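**Thread: Wrist view shadows upsetting the table segmenter (sim)**

**smikus_r**

Evening all, and sorry in advance for the length of this one, I do tend to go on! I've been moving our reach policy over to the Trutasau scenes, and the perception side keeps inventing things on a table that has nothing loose on it. The arm throws several overlapping shadows, some pale and some very nearly black, and the segmenter seems to think the darkest ones are solid lumps. The planner then swings politely round them, bless it. Out of 2,934 rendered wrist views, 80 came back with a phantom obstacle. One of the worst offenders:

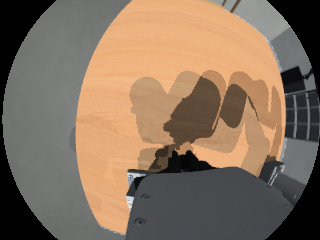
Marek Danko reckons the lens model should be looked at before anybody blames the shadows, and that undistorting first would settle half of it. I did try that (rather hurriedly, I admit) and got 34 fewer detections at the rim, but the ones near the fingers stayed put.

**zelenak_p**

Lovely write-up, Radomír. I'd disagree with Marek a little. Wide-angle bend will smear your edges, yes, but a hard dark shadow close to the gripper is hard and dark whatever you do to the lens. Have you compared against the fixed view? You get most of the arm in it, so you can project the links down on to the table plane and see which blobs are simply the arm's own outline.

**smikus_r**

I have now, and what a good thought that was! The outside view is much calmer, just one compact dark patch by the gripper and softer ones trailing off to the left. I've roughed out a mask from the joint angles and the light position, and will write up the steps below for anyone on the Bataineh build.

1. Read the joint state at the render timestamp. Mine was 2 ticks late, which shifted every mask sideways and cost me an evening.
2. Project the link meshes on to the table plane from each light, then check the result by eye against the fixed view.

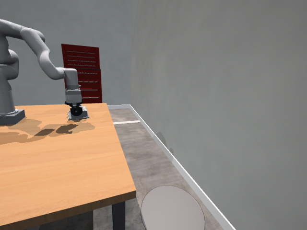 3. Grow the mask by a few pixels and hand it to the segmenter as "ignore unless depth agrees".
4. Re-run the planner and compare path lengths with the old ones.

**thomas_n**

Not keen on step 3, I'm afraid. If something small sits inside the shadow you could lose it altogether. I'd vary the lights in training and leave the mask out.

**smikus_r**

Fair worry, Thomas. I'll run both over the weekend and post the numbers.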